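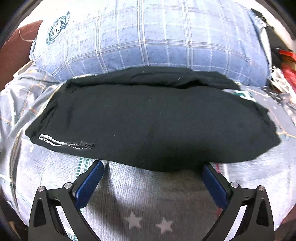
Sayegh Subject Line Tester

We built Sayegh for small teams who write their own email newsletters and want to know which subject line people will open. Paste in up to 6 versions, pick a slice of your list, and go get a coffee. Sayegh sends each version to its share of readers, watches the opens and clicks, then mails the best one to everybody else.

Our favorite part is the notes panel! Every test you run is saved with your own comments, so next December you can look up what worked on the holiday mailing (and what really didn't).

Works with Gokine and Folville mailing accounts. You'll need a list of at least 900 addresses for a two-way test, and we suggest 2,000 or more if you want to try every slot.

What you get
Unlimited saved tests
Preview for phone and desktop inboxes
Emoji and length checker
Export to spreadsheet
50 starter subject lines to borrow and change

Setup takes a few minutes. Support is by email from our Tudton office, 9 a.m. to 5 p.m.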